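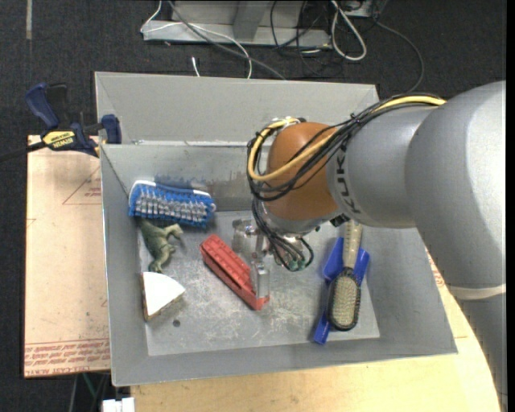 Student bin-picking project: cable bundle limits wrist rotation, and grasp success drops near the bin walls

Posted in: Robotics / Student teams and clubs
Tags: bin picking, cable management, gripper, senior project

brutach_team

We are a student team of four working on a bin-picking project for our senior design course. The task is single-item removal from one gray bin with sloping sides. The arm is a KUKA with a metallic gripper. Objects are household items and toys of mixed shape: a scrub brush, a hairbrush, a toy dinosaur, a long ribbed red plastic piece and so on. They are placed by hand in no particular order and are allowed to overlap.

We ran 289 grasp attempts in February. Results are acceptable in the middle of the bin and poor near the walls. Two separate problems, I think:

1. Wrist rotation. The gripper cables are routed on the outside of the arm, across the wrist joint, and hang down to the tool. We limited the last joint in software so the loop does not pull tight. The planner now rejects many grasps that would be fine geometrically. For long objects lying diagonally it often picks the second or third best angle.

2. Wall contact. When an object rests against a side of the bin, one finger has to go between the object and the wall. With sloping sides the finger touches the wall before it reaches grasp depth, the force limit trips, and the attempt is logged as failed.

We can't change the arm or the bin. We can change the fingers, the cable routing and the software. The demo is five weeks away. Which of these should be fixed first, and is there a standard way to handle the cable loop?

Solveig Aasen

Fix the cable routing first. It is an afternoon of work and it affects every grasp you plan, including the ones near the walls.

The usual mistake is to tie the bundle close to the joint on both sides. The free length is then too short, and all of the bending happens at one point. Move the upstream tie point back along the arm and leave a single relaxed loop at the wrist. Use hook-and-loop straps until you are sure of the positions, then replace them with proper clamps. Do not put a strap directly over a connector.

To set the free length:

Jog the last joint to the positive limit you want, then to the negative limit. Do this at reduced speed with one person on the enabling switch.
At each end, check that the cable still has slack and that the connectors carry no load.
Repeat with the wrist bent to its steepest working angle. This is normally the worst case and people skip it.
Lower the tool to bin-floor height in each corner and check that the loop does not catch the rim.

Also check whether you need the full range. A parallel gripper with two identical fingers is symmetric, so a grasp at angle A and a grasp at A plus 180 degrees are the same grasp. If your planner treats them as different candidates and throws one out at the joint limit, generate both and keep the reachable one. We made this change on the Kumen project at our school before touching any hardware, and the number of rejected candidates fell sharply.

For the walls, tilt the approach. You are probably descending straight down every time. With a sloping side, align the approach vector more closely with the wall and offset the grasp center toward the middle of the bin. Model the walls as planes with a small clearance and let the collision check use the actual finger geometry – a bounding box around the whole gripper is too conservative here.

skustska

Thinner fingers. We cut ours down and it helped.

Bråten

Agree with Solveig on order. One addition on the logging. "Failed" is too broad a label. Split it at least into no valid plan, force limit on approach, missed object, and dropped during lift. Our club logged 200 attempts under one failure code and had to run most of them again, as we could not tell a planning problem from a contact problem.

On thinner fingers: check stiffness before you cut anything. A long thin finger deflects under side load, and on a heavy or slick object the tips open up. If you do go thinner, taper only the last part of the finger and keep the base as it is.

A push move is another option for objects against a wall. Close the gripper, drag the object toward the center at low speed, take a new camera image and plan again. It costs cycle time. Check your course rules first – some count a push as an attempt.

brutach_team

Thanks. The planner was discarding the 180-degree duplicates, so that is changed as of 2026-03-29. Cable routing is next. We will split the failure codes before the next run and leave the fingers alone for now.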